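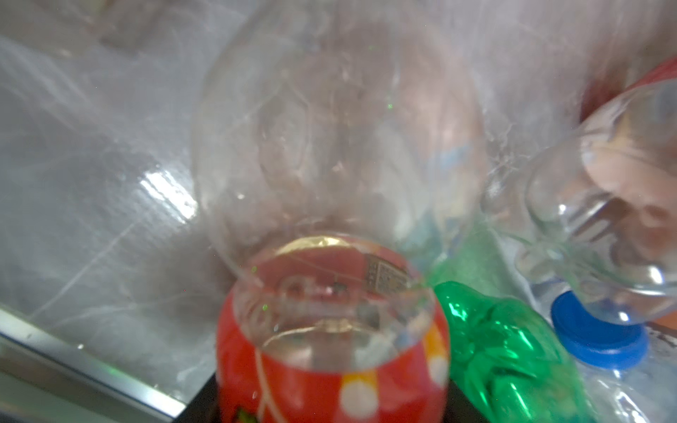 Perkach bottle deposit scheme pushed back again, shops told to wait

Perkach's bottle return scheme won't start in April after all. Word went out to shops on Thursday morning, in a two-paragraph email, and several owners said they'd already cleared floor space for the collection bins.

No new date. The council says "later in the year" and wouldn't be drawn further when we rang.

Quick recap for anyone who's lost track. The plan is a small deposit on drinks bottles sold in the town, paid back when the empty goes over the counter at a shop that has signed up. Glass was in the first version, then out. Plastic and cans are still in. Milk is exempt, so are the big refill bottles for office water coolers. Medicine bottles were never part of it, despite what went round on the residents' page last month.

The hold-up is the labels. Every bottle in the scheme needs a code the shop can scan, so that people can't bring in a carload of empties from Skarnarard and walk off with the money. Uvico, the firm with the contract to print and supply them, has told the council it can't deliver the full order in time. It managed a first batch and that's it. The rest is waiting on a printer upgrade at its Zervas plant.

Uvico sent a short statement. "We are working closely with Perkach to agree a revised timetable and regret any inconvenience to traders." Nothing on cost.

Pornthip Kaewsai runs the grocery at the bottom of Mill Lane and was one of the first to put her name down. She is not happy.

"I moved the whole bread stand for this," she told us. "Two days of shifting shelves, and my nephew off work to help me. Now I've got a gap by the door and people keep asking if we're closing down."

She still backs the idea, she said, and will stay signed up. Others might not. The newsagent in the station arcade has already asked for his name to come off the list, and the owner of the off-licence on Quay Street said he was "thinking about it" but wanted to see what the handling fee would be. That figure was meant to be published in the winter and hasn't been. Shops were first told 2p an item, then told to ignore that.

In all 40 shops had agreed to take part, most of them in the centre. The estates up past the ring road have 5 between them, which was already a sore point at the last public meeting. A woman from the Hollins estate asked how anyone without a car was meant to get a week's empties down the hill, and was told it would be "looked at". We asked on Thursday if it had been. Still being looked at.

The council's survey before Christmas got 984 replies. Most were in favour, though a fair few wanted the deposit lower and a good number of the written comments were about dog mess and the state of the bus shelter.

Skarnarard, which has run its own scheme for a while, takes returns at the tip as well as in shops. Perkach looked at doing the same and decided against, on the grounds that the tip is only open half the week. Councillors may come back to that now there's more time. One of them said as much outside the meeting but didnt want it attributed.

What happens in the meantime. Kerbside collections carry on as normal, same days, same boxes. Lids on, bottles rinsed and squashed if you can manage it. Nobody should be charged a deposit in any shop yet, and if you are, ask for it back and let trading standards know. A handful of bottles from the first label batch did make it onto shelves by mistake. They can be bought and recycled in the usual way, the code on them dosen't do anything.

Traders who took out a loan for bins or scanners under the start-up offer won't have to begin repayments until the scheme is running. They should get a letter. Anyone who hasn't had one in a fortnight should ring the main switchboard and ask for waste services.

The item is back on the agenda for the next full meeting, 7pm, town hall, upstairs room. Public questions need to be in by noon the day before.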